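Home Kitchen Laundry Workshop Odds and Ends Ask Us Search

Cable Tidying, and What I Picked Up at the Jumix Open Day

Every house I have ever lived in has had a drawer of leads. Ours is the second one down in the dresser, and for a good few years it would only open if you slid your hand in flat and pressed the contents down like pastry. I have meant to write a proper page on cables for ages, and several of you have written in asking for one, so it is rather funny that what finally got me to sit down and do it was an afternoon looking at robots.

My neighbour Hashini Marikar had seen a card up in the library for an open day at Jumix, the workshop behind the old seed merchant's, and she wanted company. I went along for the tea, I'll admit, and expected to be home within the hour. We stayed for three! They had several tables going, with people wandering between them, and the one I kept drifting back to was the one where a robot arm was working on black cables, thick and thin together, on a wooden table top. I stood there with my cup going cold, thinking of the dresser drawer.

The man looking after that table was Wael Ezzat, who was very patient with me and my questions. He told me cables are among the hardest things you can give a machine to handle, for much the same reason they drive the rest of us up the wall. A cup stays the shape of a cup. A cable takes up a new shape every time you touch it, and if you pull one end, something happens at the other end that you weren't expecting. I said he ought to come and see my Christmas lights.

I wrote down what I could on the back of the programme, and since then I have tried most of it at home, on the drawer, on the extension leads in the shed and on the horrible nest behind the television. What follows is part Wael, part me and part my late mother, who could coil a washing line so it would run out straight across a lawn.

Start with the thick one

When you have a muddle of thick and thin leads, the temptation is to pick at the thin ones, as they look like the trouble. I have always done it that way and I have always made it worse. Wael's advice was to find the thickest cable first and get a gentle hold of it where it is easiest to reach. If it has doubled back on itself, take both runs together in one hand, so that you aren't dragging one through the other. The thin stuff can hang where it likes for the time being.

Then look for an end that is standing clear, whether it's a plug, a pin or a bare little tip. Leave it pointing up where you can see it and work backwards from there. I now put a clothes peg on the first end I find, so I don't lose it again when the phone rings.

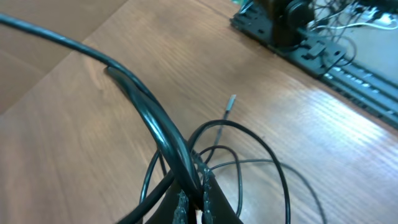

Give yourself a bigger table than you think you need

I used to do this sort of job on my lap in front of the television, and I can't recommend it. Leads slither off your knees and tie themselves to the cushion. You want a flat surface, well lit, and a good deal more of it than the heap itself takes up, so that a loop can be drawn out sideways and left lying flat while you see where it goes. Half the time, a wide open loop pulled off to one side is enough to show you that there was never a knot at all, only cables lying over one another.

A bare wooden table does very well. A tablecloth doesn't, as the weave grips the rubber and every loop you draw out brings the cloth with it. If you are worried about scratches from metal plugs, put down a sheet of lining paper and tape the corners.

Do mind what's at your feet as well. Power strips live on the floor in most houses, mine included, and it's easy to start drawing on a lead without noticing that the far end is plugged in. Switch off at the wall and unplug before you begin, and trace each lead with your fingers all the way to its end before you pull on anything. I once had a table lamp off the sideboard that way. It was a wedding present, and I still haven't told the aunt who gave it to us.

One more thing on this subject: grip. The fingers on the arm had rough, nubbly pads on them, and I asked about those, thinking they might be something fancy. Wael said that whatever you hold a cable with, you want it to hold without squeezing. At home a pair of those rubber-dotted gardening gloves does the job beautifully. I've got a pair from the market which I now keep in with the leads, and I find I pinch and tug far less when I have them on. They are also a kindness to anyone with stiff hands, as a smooth cable is surprisingly hard to hang on to when your thumbs aren't what they were. 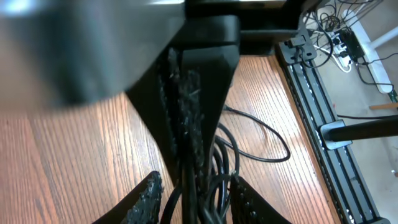

Lift, shake, and lift again

My mother's rule for wool was never to pull a tangle tight, and it holds for leads too. If a muddle won't come apart on the table, pick it up loosely from the middle, hold it a few inches clear and give it a soft little shake. You want the loops to fall open under their own weight. Put it down, turn it round, have another look, and do it again from a different side. It feels like you are getting nowhere for the first few goes and then quite suddenly there's daylight through it.

The ends are what catch. A plain length of cable will slip out of most things, but a connector has shoulders on it, and a USB plug with its square metal shell is the worst of the lot for hooking itself under a neighbour. So as you go, bring the plugs to the outside of the heap. When one has to go back through a loop, open the loop wide with two fingers and pass the plug through end-on. Please don't yank it. The weak spot in any lead is just where the cable goes into the plug, and that's where it will give out on you later on, usually the night before you go on holiday.

If you have several connectors that look alike, and in black they all do, mark them as soon as each one comes free. A twist of coloured wool will do, or a dab of nail varnish on the moulded part, well away from the metal. I have used up an entire bottle of coral pink that never suited me, and I can now find the lead for the camera from the other side of the room.

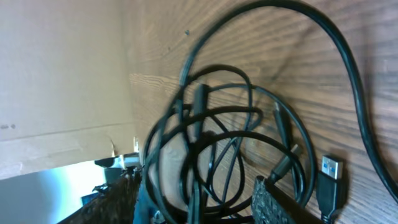 Hashini, who is much tidier than I am, keeps an old shoebox lid beside her when she sorts and drops each finished lead straight into it, so it can't creep back and join its friends. I thought that fussy until I tried it. My first go at the dresser drawer, without a lid, took me most of an evening. With the lid, the shed leads were done before the potatoes had boiled.

Coiling so it stays coiled

Once a lead is free, don't wind it round your hand and elbow. I know we all do it, but it puts a twist in with every turn, and the twist is waiting for you next time. Hold one end in your left hand, bring the cable up in an easy loop about as wide as a side plate, and let it roll between your finger and thumb so that the loop lies flat. Make the next loop the other way, tucking your hand underneath as you bring it up. Over, under, over, under. It takes a bit of practice, and I did mine on the garden hose, where mistakes are large enough to see.

Thick cables want bigger loops, more like a dinner plate, and stiff old ones will be a good deal more agreeable if you leave them in a warm room for an hour first. Never put them on a radiator.

For fastening, I like strips of hook-and-loop tape. You can buy it by the roll and cut it to length, and 14 strips saw me through the whole drawer with a couple left for the shed. Freezer bag ties will do for thin leads if you don't twist them tight. Avoid elastic bands, which perish and go sticky and leave a brown line you can't get off.

What to keep

I laid everything out at the end and had 53 leads, if you please, in a house of two people. Seven of them we use. A fair number belonged to things we no longer own, and one went to a telephone I'm certain was my brother's. Anything with split rubber or a wobbly plug should go for electrical recycling and not into the bin. Sound spares are worth offering round before you part with them. Jumix had a box by the door for useful leads, and I've since taken them a carrier bag full.

They are holding another open day in July, and Wael tells me there will be a table for folding tea towels. Hashini has already put it on her calendar, and I shall be taking notes again, so if there is anything to do with linen you would like me to ask, do write in before then and I'll add it to my list.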